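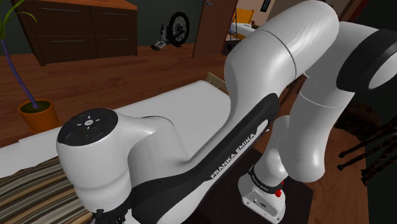 Geum-ok Joo wrote in to ask why I don't just turn the planner's timeout up and go get a coffee. Fair! I tried it. With 5 seconds per query, Kivis still failed on 57 of the 4,000 start poses, and they were nearly all the same ones as before.

So I went digging in the collision checker, and the padding on the base link was way too fat (my own doing, back in September, when I was scared of everything). 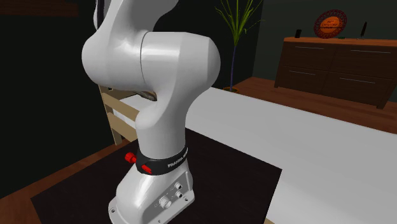
I cut it down and reran the whole batch overnight. Much happier planner! Next up is the path smoother, which still adds a silly little wiggle at the elbow.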